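Visit report: Mindach retro game archive, open day
Feb 16, 2019
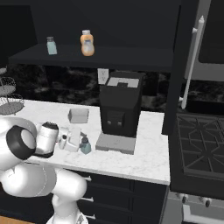
The archive opens its storage rooms to the public twice a year, in February and November. I went to the winter session mainly to look at the cartridge testing setup, which I had asked about by email when I was writing up dump errors on this blog. Entry is free, but you sign up for a slot and stay with your group.

Our guide was Lindalva Dantas, who runs the catalog. The collection stands at 3,223 items, counting loose cartridges, boxed games, disks and tapes, but not manuals, which have a separate list. Each item gets a shelf number, a board photo and a checksum where the chip can be read. Regional variants are entered as separate items. Label variants with the same board are not, and a man in our group argued with her about this for most of the first room.

The testing bench is in the second room. Máté Antal built the reader himself and demonstrated it on a platform game called Urkon. The procedure is simple:

Clean the contacts with alcohol and let them dry.
Read the chip 5 times.
Compare the reads. If any two differ, clean again and start over.
Check the result against the catalog.

Urkon gave matching reads on the first pass. The catalog has two revisions of it, and this was the later one, with the fixed password screen. I asked if the earlier revision could be told apart from the outside. Antal said the only difference he knows of is a stamped digit on the back label, and that he has seen it missing.

After that came the play room, with 20 machines set up on tube monitors. Most of the group went straight for the racing games. I spent my time on Pralosent, a puzzle game I had only played in emulation. The input delay is noticeably lower on the original hardware, and the fourth stage is easier as a result. The music also runs slightly slower than in the emulator I use, so I will have to correct the tempo remark in my old entry on it.

Valquíria Teixeira gave a short talk at the end on disk storage. The room is kept cool and dry, and disks stand upright. She had a list of titles with known bad sectors, and the Araújo adventure series makes up a good part of it. Anyone with a clean copy of the second Araújo game is asked to contact the archive.

Practical notes: the entrance is on the side street, bags go in a locker, and flash is not allowed in the storage rooms. The slot lasts two hours, and the play room took up half of ours. The duplicates table by the exit takes cash only. I bought a spare controller there, and the left shoulder button sticks.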